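Why Do Plants Like Windows?

A plant can't walk to the kitchen for a snack. It makes its own food, and it needs light to do it.

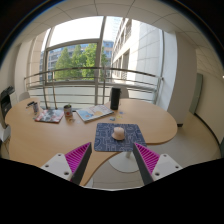 Leaves take in sunlight. They also take in a gas from the air called carbon dioxide, and the roots pull up water. The plant uses the light to turn the water and gas into sugar. This is called photosynthesis (say: foh-toh-SIN-thuh-sis).

A room may look bright to you, but it is much darker than outdoors. The best light is usually close to a window. A table by a big window is a good spot for a small pot.

Do plants move?

Yes, slowly. A stem grows faster on its shady side, so it bends toward the light. If your plant is leaning, give the pot a half turn. In a week or so it may lean the other way.

How much water?

Push a finger into the soil. If the top inch is dry, add water. If it is damp, wait 2 days and check again. Too much water can rot the roots.

Try it

Put one bean in each of two pots. Keep one pot by a window and one in a closet. Water both the same way. After the beans sprout, measure them every day for 7 days. The closet bean may grow tall, but it will be thin and pale.

Words to know

Sprig: a small stem with leaves
Root: the part that takes in water

Written by Innes Paterson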